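Marinho adds glazed tableware to its kitchen range

Marinho has extended its kitchen range with a line of glazed bowls and mugs, available to trade customers from August. The line is called Fladeo and comprises 171 items, replacing the tableware section of the previous catalogue.

Bowls are offered in 2 depths. Both share one foot diameter, so that mixed sizes can be stored in a single stack. Mugs have a looped handle wide enough for three fingers. All pieces are glazed inside and out and are suitable for dishwashers up to 70 degrees.

"Most returns in the old range were for chipped rims," said Matilde Veloso, product manager at Marinho. "We thickened the rim and left the wall as it was, so the weight has hardly changed."

The colour card was drawn up by Aníbal Figueiredo and includes a muted green and a bright red, both in a gloss finish.

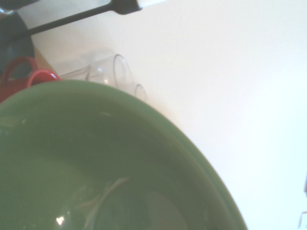
Single pieces may be ordered in any colour on the card. Mixed cartons are packed to order at the Cluvumero warehouse and carry the reference 1434 on the outer label. Replacement pieces will be supplied under the same reference. Bowls and mugs from the previous range can still be ordered while stocks last, but will not be made again.

Trade enquiries: Marius Stanciu, Marinho sales office.
Press enquiries and samples: Lwazi Mabaso, Marinho press office.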